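Automation at Wavent Cumville

Shares 58 | Comments 237

The Wavent sorting site in Cumville employs 763 people and handles small parts for repair shops. Until recently all kitting, the filling of divided trays with parts for a single order, was done by hand. The site began moving part of this work to robotic arms in September under a program called Prosik.
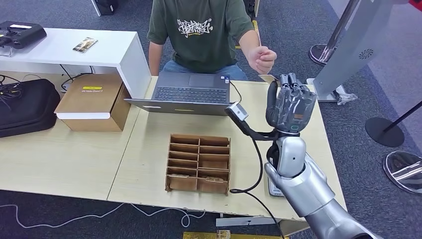 A robotic hand raised over a desk with a laptop and a ten-compartment cardboard tray.

Under Prosik, 50 kitting workers were retrained as cell operators. An operator sets up the trays, checks finished orders and takes over when a part is tangled or mislabeled. Pay moved from a piece rate to an hourly rate. Workers reported less wrist strain but more time sitting, and several asked to return to the packing line. Night kitting ended, and those workers were offered day shifts or transfers.

Returns and fragile parts are still sorted by hand.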